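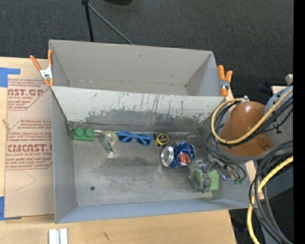

Gus Blackwood

Feb 10, 2018

Dretcombe by-election: postal vote figures

The returning officer has published the declaration. Total valid votes were 3,403, and the majority was 63. Postal ballots rejected at the verification stage came to 379, mostly for a signature or date of birth that did not match. The rejected total is therefore six times the majority. I make no claim about which way those votes would have gone.

fenland_ed
The comparison is weak. Rejected postal votes normally split much like the accepted ones. For 379 papers to overturn 63 you would need a split of 221 to 158 for Demissie, with no third candidate taking any.

Gus Blackwood
Agreed on the arithmetic. My point concerns the rejection rate. The forms were redesigned in October and the date box now sits under the fold.

pollclerk2
I have handled the new form. The box is above the fold on the version I saw. Were there two print runs?

fenland_ed
Two, according to the council's reply to me. It did not say which wards got which.

Promis
Then ask for that before blaming the layout. A petition has a short deadline and costs money. Vernuvden's agent has already said he would contest one.

Gus Blackwood
I have asked for the split by ward and print run. No petition is planned that I know of.

Comments (2)

tallyman: My form came back with no reason given. Is that usual?

pollclerk2: They should write to you after the poll with the reason. Ring elections and ask for the rejection notice.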